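# My afternoon as a robot's arms

The first thing I did with two robot arms at my command was punch a fridge. Not hard, and not a real fridge, but I still said sorry to it out loud, and the man beside me wrote something down.

I'd gone to Damarby to see Dodard, a small firm that teaches robots to do kitchen jobs. I'd pictured a test kitchen with flour on the floor. What I got was an upstairs office, a swivel chair, a headset and a pair of hand controllers -- plus a very good biscuit tin. Most of the teaching happens inside a simulator. You move your hands, the robot on the other side of the goggles moves its own, and every twitch is saved for the software to learn from later.

My teacher was Bořivoj Kováčik, who used to repair church organs and has the patience you'd expect. He had 1,493 saved runs to his name on the day I came. The target for this kitchen is 3,000, shared between everyone on the team, and he was keen that mine should be among them (I think he regretted this by teatime).

## Learning to be slow

You'd think that having hands already would help. It does for a minute or so! Then you reach for something the way you'd reach at home, quick and careless, and the grippers sail straight past it. There's no feeling in them either. I kept squeezing the controller harder, as if that would tell me anything.

"Go slow, then stop, then close," said Bořivoj, over and over. He also told me to leave my mistakes in. If I missed, I was to back off and try again without restarting, and he'd decide afterwards whether the run was worth keeping. Of my first 13 goes he kept five, and he was being kind.

The job itself sounds like nothing: pick up a spoon, put it somewhere else. But looking down past your own big white chest at a serving board with spoons, a slotted spatula and a glass plate on it, you start to see how much there is to knock into. I became weirdly fond of the apple on the stone counter, purely for being well out of my way.

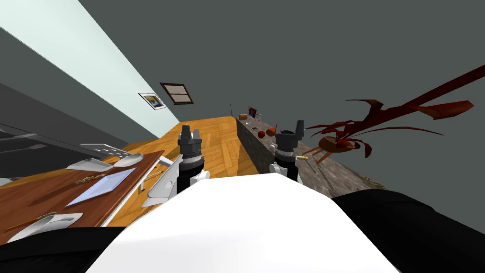
## What happens to my spoons

The runs that pass go off to Rokon, the project that trains the actual model, and I'm told they're mixed in with everyone else's. So if a robot ever hesitates over your cutlery drawer, that may be me.

Bořivoj would like more left-handers, as most of his helpers favour the right arm and he worries the robot will pick up the habit. I'm right-handed, so I was no use there. He let me have one last go anyway, left arm only, and I got the spoon on the third try. I cheered. He saved the run and passed me the biscuits.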